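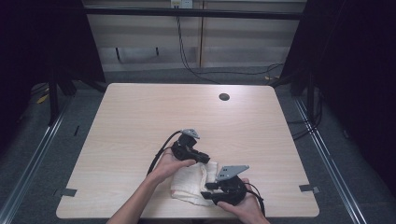

Yến Cùさんからは開口一番、第17章の手紙はお母さんが書いたものじゃないと思う、あれは妹の字でしょう、という発言がありました。まだお茶も配り終わっていないのに! こちらは慌ててノートを開いたので、最初のほうの記録がちょっと雑です。すみません。

あらためまして、『Serncombe』を原書で読む会、2月の集まりの議事録です。書記は今回も私です(前回じゃんけんで負けた分がまだ続いています)。話が飛んだところは飛んだまま書きました。順番が違うよ、というところがあれば次回までに教えてください。

出席は、Yến Cùさん、大沼さん、木佐貫さん、平良さん、途中から鷺谷さん、それと私。根来さんは風邪でお休み、ただし感想のメールをいただいていて、途中で読み上げました。

今日の予定
・第16章の残りと第17章
・訳語の統一(先月からの持ち越し)
・試訳の冊子をどうするか
・次の本
・その他

と、板書したわりには、手紙の話で40分近く使ってしまい、訳語のあたりから急に駆け足になりました。司会の大沼さんは途中で時計を見るのをやめていたと思います。

手紙は誰が書いたか

第17章の終わり、川沿いの家の引き出しから出てくる手紙についてです。署名がなくて、地の文も「その筆跡を彼は知っていた」としか言わないので、みんなそれぞれ勝手に読んでいたことがわかりました。私は何の疑いもなくお母さんだと思って読んでいたので、Yến Cùさんの最初のひとことで軽くめまいがしました。

Yến Cùさんの根拠は、手紙の中で雨どいのことを gutter と書かずに spout と書いているところ。43ページで妹が屋根の話をするときも同じ言い方をしていて、お母さんのほうはずっと gutter なんですね。言われて全員でページを戻りました。本当にそうなっていました。木佐貫さんが小さい声で「うわあ」と言ったのを私は聞き逃しませんでした。

木佐貫さんは、でもお母さんも Cosberg に来る前は妹と同じ土地の言葉で暮らしていたはずで、手紙を書くときだけ昔の言葉が出た、という読み方もできるんじゃないか、と。確かに、第9章で台所の道具の名前を言い直す場面がありました。あそこ、私は単なる書き間違いか何かだと思って飛ばしていました。もったいない。

平良さんはお母さん説でも妹説でもなくて、下宿の女主人が書いたという意見。これには全員が「えっ」となったのですが、聞いてみるとなかなか面白くて、女主人は Udberg から戻った荷物を全部預かっていたのだから、便箋を手に入れられるのはむしろこの人だけ、という理屈です。筆跡を知っていたのはどうして、と大沼さんが聞いたら、毎週家賃の受け取りをもらっていたでしょう、と即答でした。準備してきましたね、平良さん。

ここで根来さんのメールを読み上げました。そのまま写します。

手紙のところ、誰が書いたかより、彼が返事を書かなかったことのほうが気になって二回読みました。引き出しを閉めてすぐ汽車の時刻を調べるでしょう。ああいう人は近くにいたら困ります。でも嫌いになれません。熱は下がりました。

返事を書かなかった件は、みんな少し黙ってからうなずいていました。大沼さんは、嫌いになれないというより自分は嫌いだ、第4章で犬を置いていったときからずっと嫌いだ、と言っていて、これは去年の秋から一貫しています。犬はその後ちゃんとパン屋に引き取られているのですが、そういう問題ではないそうです。

結論は出していません。第20章あたりで筆跡の話がもう一度出てくるらしいので(鷺谷さんが先に読んでしまっていて、口元がむずむずしていました)、そこまで読んでからもう一度やります。鷺谷さんには先の話をしないよう全員でお願いしました。ご本人は「何も言ってないじゃない」とおっしゃっていましたが、顔が言っていました。

第16章の残り

前回やり残した市場の場面です。担当は木佐貫さんで、試訳を配ってくださいました。魚屋の呼び声をどう訳すかで苦労したそうで、関西弁にした案と、普通の話し言葉にした案の両方が並べてありました。

私は関西弁の案が好きで、声に出して読むとすごく気持ちがいいんです。ただ大沼さんが、Cosberg の市場がいきなり黒門になってしまう、と。言いたいことはわかります。平良さんも、方言を使うなら下宿の女主人にも何か訛りをつけないと釣り合わないし、そうなると第1章から全部やり直しだよ、と言い、全員がそれは勘弁してほしいという顔になりました。

Yến Cùさんは、自分がベトナム語で読むとしたら魚屋は語尾をちょっと伸ばすだけで十分それらしくなる、日本語でも呼び声のリズムだけ残せばいいのでは、という提案。それでその場で木佐貫さんが「さあ、朝のうち、朝のうちだよ」と直して読み上げてくださって、これがよかった! 拍手が出ました。これに決まりです。関西弁の案も私は大事に取っておきます。

それから、市場の帰りに主人公が橋の上で立ち止まるところ、原文が同じ動詞をしつこく繰り返しているのをどうするか。日本語で「見ていた」が続くとさすがにくどいので、木佐貫さんは途中を「眺めた」「目で追った」に変えていました。大沼さんは、くどいのが作者の狙いなんだから、くどいままにすべきだという立場。私は正直どっちでもよくて(すみません)、でも夜に家で読み返したら、くどいほうが橋の上の寒さが伝わるような気がしてきました。ここは木佐貫さんが持ち帰ってもう一度考えることになりました。

訳語の統一

先月からの宿題です。やっと少し進みました。

lodger は「下宿人」で統一。「間借り人」派の平良さんが折れてくださいました。
the Works は「工場」にします。大文字で始まるので「製作所」とか「あの工場」とか案はいろいろ出たのですが、町の人が普段口にする言葉なのだから短いほうがいい、ということで。
parlour は保留。「客間」だと立派すぎるし「居間」だとくつろぎすぎる。あの家の parlour は誰も座らない椅子が置いてある部屋なので、ぴったりの言葉がなかなかありません。鷺谷さんのご実家では同じような部屋を「奥」と呼んでいたそうで、いいなあと思いつつ、奥では読む人に通じないだろうという話になりました。
supper は「夕飯」。dinner が昼に出てくる章があるので、そこは前後を見て「昼の食事」とします。私が担当した第12章はこれを全部間違えていました。直します。

地名はいままで通り、本文の試訳でもアルファベットのままにしておきます。Serncombe をカタカナでどう書くかは、前に一度決めようとして大変なことになったので、今回は議題にもしませんでした。賢明だったと思います。

あと、平良さんから、一覧表を誰がどこに持っているのかわからないという指摘。私が持っています。紙です。次回までにきれいに打ち直して皆さんに送ります。打ち直すとき、会話の「ですます」をどの人物に使うかも一緒に書いておいてほしいとのことなので、そこは平良さんのメモを貸してください。私のメモだと牧師がある章だけ急に「おれ」と言っています。

試訳の冊子

ここで鷺谷さん到着。電車が遅れていたそうです。お土産に栗の入ったどら焼きをいただきました。ごちそうさまでした。

試訳を冊子にしたいという話は去年から出ていて、今回大沼さんが、翻訳の権利のことがあるから外に配るのはだめですよ、と改めて釘を刺してくださいました。原書の版元の Arellano に問い合わせるという手もありますが、仲間内で読むためのものにそこまでするのも大げさかな、というのが大方の意見。そういうわけで、本文の訳は冊子に載せず、訳していて困ったこと、喧嘩になった言葉、好きな場面についての文章だけを集めることにします。

このほうがむしろ面白いんじゃないかと、私はいまちょっとわくわくしています。だって gutter と spout の話なんか、それだけで一本書けますよね。Yến Cùさん、ぜひお願いします。ご本人は、日本語の文章は時間がかかるから短くていいなら、とのことでした。短くて大丈夫です。長くても大丈夫です。

木佐貫さんは魚屋の呼び声の変遷を書くそうです(没になった案も全部載せてください!)。大沼さんは犬について。平良さんは女主人の家賃帳を勝手に作ってみたいという、もはや感想文でも何でもないものを計画していて、これがいちばん楽しみかもしれません。私は橋の場面にしようかな。鷺谷さんは第20章まで全員が読み終わってから書くとおっしゃっていて、また口元がむずむずしていました。根来さんにはメールでお願いしておきます。

表紙の紙の色でひとしきり盛り上がりましたが、決まっていません。青みの灰色か、からし色か。見本を平良さんが持ってきてくださいます。綴じるのはホチキスでいいという人と、糸で綴じたい人がいて、糸の人(私です)が自分でやるならどうぞ、と言われました。やります。たぶん。

次の本

まだ先の話とはいえ、この調子で進めば夏には読み終わるので、候補を出し合いました。

木佐貫さんは短編がいいそうです。長編は途中で風邪をひくと追いつけなくなる、という根来さんの気持ちも代弁しての提案でした。大沼さんは同じ作者の前の作品。Udberg が舞台で、こっちに出てくる荷物の持ち主がまだ若いころの話なのだそうです。それを聞いたら読みたくなるに決まっています。Yến Cùさんは、詩はどうか、と。詩は私にはちょっと怖いです。でも一度くらい怖い思いをしてもいいのかな。

平良さんは戯曲を推していて、理由は全員で配役して読めるから。さっそく、鷺谷さんは悪役が似合うとか、大沼さんは牧師しかないとか、まだ本も決まっていないのに配役だけが進んでいきました。こういうときの皆さんの団結力はすごいです。

候補は2つまで絞ろうとして絞れず、次回、それぞれ最初のページだけコピーして持ち寄ることになりました。読んでみて、続きが気になったほうに手を挙げる方式です。コピーの部数は各自で考えてきてください。前に足りなくなって、私と木佐貫さんで一枚を両側から引っぱり合ったことがあります。

その他

辞書のこと。棚に置いてある大きいほうの英和辞典、Sの途中のページが外れかけているそうです。ちょうど spout のあたりです。木佐貫さんが製本用の糊を持っているので、次回直してくださるとのこと。それまで S を引くときはそっとお願いします。

朗読の録音を聞きながら読んでいる人がほかにいるか、という鷺谷さんの質問。Yến Cùさんが聞いているそうで、お母さんと妹の声がわりとはっきり読み分けてあるとのこと。では手紙のところはどっちの声で読んでいるのかと、全員が身を乗り出したのですが、地の文と同じ声だったそうです。朗読の人も迷ったんでしょうか。それとも鷺谷さんみたいに全部知っていて黙っているのか。

お茶代は次回から集め方を変えて、季節の変わり目にまとめて払うことにします。毎回小銭を探すのが面倒だという声が多かったので。鷺谷さんのどら焼きはお茶代に入りません。ごちそうさまでした(二回目)。

暖房が効きはじめるまで足もとが冷えるので、ひざ掛けのある方は持ってきたほうがいいです。私は次回、絶対持っていきます。

次回までの宿題
・全員 第18章を読む。第19章は読めた人だけで結構です。鷺谷さんは読み返しで。
・木佐貫さん 橋の場面の直し、糊
・平良さん 第18章前半の試訳、表紙の紙の見本、文体メモを私に貸す
・Yến Cùさん 第18章後半の試訳。雨どいの言い方がほかの章に出てこないかも、気がついたら
・大沼さん 前の作品の最初のページのコピー、司会
・鷺谷さん 内緒にしていること(引き続き)
・私 訳語の一覧の打ち直し、第12章の食事の訂正、根来さんへの連絡

書きながら第12章を見直していたら、夕飯のほかに「夜食」と訳しているところまで出てきました。夜食って。昼の一時に食べている場面でした。次回まとめて謝ります。

追記 根来さんから返信が来ました。次回は出られるそうです。手紙については、妹に一票とのことでした。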